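Can a machine clear your kitchen counter yet? I put that to an engineer at Utton, the small outfit that trains its arms in a simulated kitchen called Jimia, and got a laugh down the phone.

"Ask me in 4 years," she said. "Right now I'd be happy with one shelf!"

She told me they've run 2,000 practice grabs so far, all on a computer, and that the plain stuff is what trips the software up. Tall and shiny is bad. Fruit is worse (every papaya is its own shape).

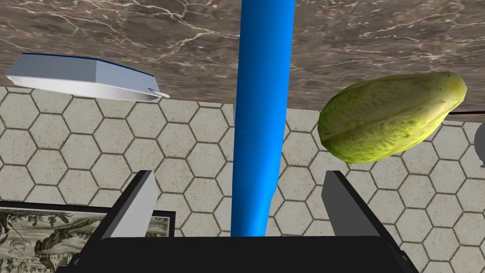 I wondered if my dishwasher job was safe, then. "Oh, completely," she said. "You look at a dish and just pick it up – we spend 3 weeks arguing over where the fingers should go."

So why bother with the fake kitchen? Because it's cheap, mostly, and you can drop things all day long.
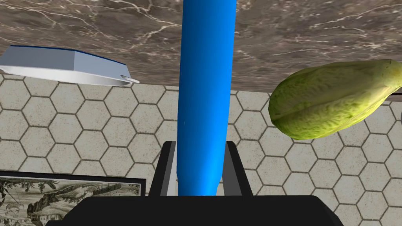
The Jimia kitchen, with the gripper's fingers on either side of a tall blue cylinder.

Real counters come next, at a test kitchen in Fetport, hopefully in April. I asked if I could bring my own dirty mugs. She said 12 would be plenty, and please rinse them first.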